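Household Robotics Program: Frequently Asked Questions

Last updated Feb 13, 2020

Can a machine put away the groceries yet?
In part. Under supervision, our systems can pick up a single firm item and set it down in a chosen place. They cannot yet be left to empty a mixed bag without help. Soft produce and leafy greens remain the most difficult.

Why does the program give so much attention to fruit and vegetables?
No two pieces are the same size or shape, and many bruise easily. A grip that suits an apple may crush a tomato. The Laltby study covers 81 household tasks, and sorting produce is among the first 7 under review.
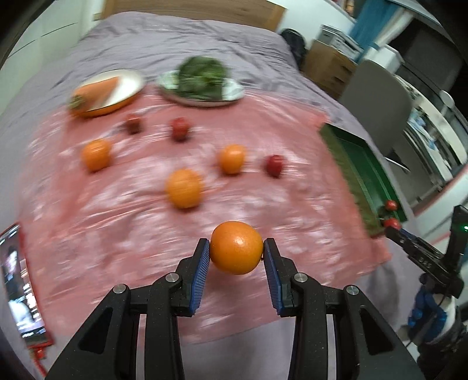

An orange held between the two fingers of a hand-held gripper, with more oranges and apples on the cloth below.

How does a machine learn a chore of this kind?
People carry out the task themselves using hand-held grippers, and the recordings are used for training. To date, the program has accepted 2,818 recordings.

Which chores are closest to regular use?
Floor cleaning is well established. Clearing a table is possible in a prepared room. Folding laundry and making beds are still at the research stage.

Will the program sell a household robot?
No. Stisov is a research program and does not offer products to the public. Results are shared with our partner, Brirkatness.

Whom should I contact with further questions?
Please write to Ifigeneia Kyriakidis, Public Information Office. Written requests are normally answered within four working days.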